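Week 2 handout: where the examples come from
Edin Lazarević

The Skekeck set has 1002 kitchen clips, all made with hand-held grippers. That number tells you very little. Ask how many kitchens, how many people, how many cloths.

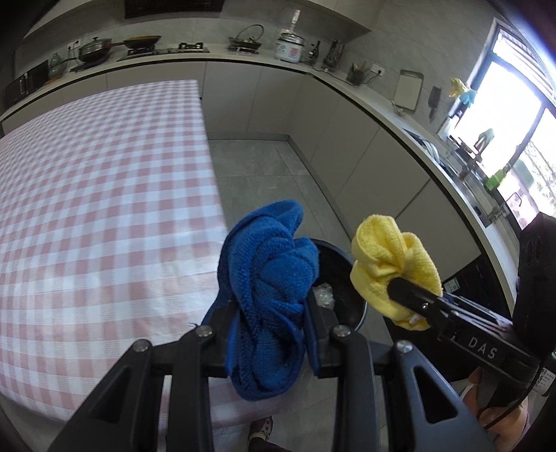 Fig. 1. Two grippers, one blue cloth and one yellow.

A person is doing the seeing and planning here, so a policy trained on these clips copies human choices it has no access to. I don't find "more data will fix it" convincing. Going from 198 clips to 700 in one room mostly teaches you the room.
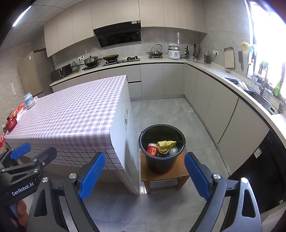

For next time, read the Treltis notes and write down which clips you would hold out. A random split doesn't count. Bring your reasons.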